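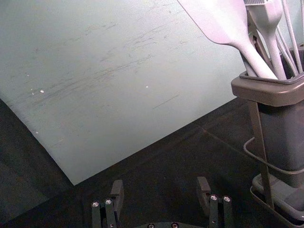
**jolanb:** Trying to settle an argument with my sister about when a chopping board is past it. I bake and chop every single day, and she says anything with marks on it should go straight in the bin! Mine's got a whole band of fine grey scratches across the middle, plus one longer, darker one, and I still think it's got years left in it.

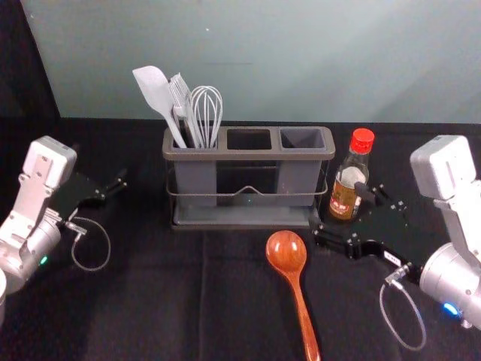

## Replies

**tolera_e:** I'd side with your sister, sorry. I do 200 flatbreads a week at Shiferaw and we swap boards every August, scratched or not.

**hundus_hill:** Every August?? That's a café though, not a kitchen at home. If a fingernail doesn't catch in it, keep it. Hot water, washing-up liquid, stand it up to dry.

**tolera_e:** Fingernail test is rubbish for onions, the smell stays in long before that. Keep 2 boards at least.

**jolanb:** Fine, onions are getting their own board (she'll be unbearable about this).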